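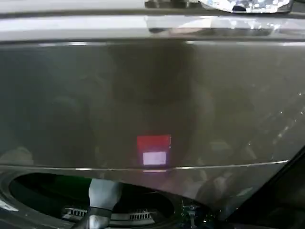
How many wool dryer balls should I use in one load?

Two is plenty for a small load of shirts or underthings, and for towels, sheets or anything bulky you will want all five.

Hillau Wool Dryer Balls, Set of Five
By Jurmont Home Goods

In stock. Comes with a drawstring cotton bag.
Colors: Oatmeal, Charcoal, Mixed

We have been selling the Hillau set for a good while now, and it is still the thing our customers write to us about the most (the clothespins come a close second, and we love those too!). A dryer ball is a simple thing, a tightly felted lump of wool you toss in with your wet wash, and there it bounces around and keeps the sheets from rolling themselves up into one big damp sausage with all the pillowcases trapped in the middle. If you have ever opened the door after a full cycle and found a wet sock deep inside a duvet cover, you know just what we mean.

The wool is felted all the way through. Some dryer balls have a core of yarn scraps or stuffing under a thin wool coat, and those are fine when they're new, but they tend to go soft and lopsided, and sooner or later a bit of string works its way out. With a Hillau ball you could cut it in half and find the same dense wool from one side to the other, though we would much prefer that you didn't!

They come from the Votden mill, where the fleece is washed, carded, wound by hand and felted in hot water. Each one ends up a hair different from its neighbor. The Oatmeal color is undyed, so it can run from cream to a light tan from batch to batch, and if you're ordering a second set to match your first, drop us a note with your order and we'll do our best.
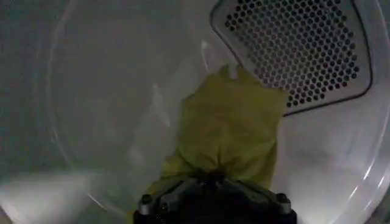

Jurmont Spring Catalog, p. 56

Using them

Put the balls in first and the wet laundry on top, then run the dryer as you always do. Start checking a little before the time you're used to, and take out anything light that is ready. Please don't stuff the drum to the brim. The balls need room to tumble, and so do your clothes.

You can leave them in the dryer between loads, or keep them in the bag on a hook, which is what we do at the shop. They do like to hide in fitted sheets and hoodie sleeves, so give everything a shake as you fold. If you like a bit of scent, put a few drops of lavender or orange oil on each ball and let it soak in overnight before you use it.

Static is the one place where we get mixed reports. Cotton and linen do nicely. Fleece and other synthetics can still crackle if they are dried too long, and for those our best advice is a shorter cycle on lower heat.

Caring for them

A little fuzz on the outside is normal, and so is lint. Pick it off with your fingers or trim it with small scissors. When the set starts to look tired, wash it on warm inside an old stocking with a knot between each ball, then dry it on high, and the felt should tighten right back up.

Details

Material: 100% wool
Number in set: 5
Diameter: up to 7 cm
Bag: unbleached cotton, machine washable
Item name for phone orders: Hillau Five

Goes well with

Quinlan Mesh Wash Bag, for sweaters and anything with hooks or straps
Quinlan Lint Brush, long handle
Jurmont Clothespins, beech, in a tin

Shipping and returns

Orders go out from our Jurmont warehouse in a plain cardboard box with paper padding. Unused sets can come back to us for a full refund. If a ball splits or comes apart in normal use, tell us and we'll send you a new one. The Charcoal set is running low, with more due from the mill in June.

Page last updated 28 March 2023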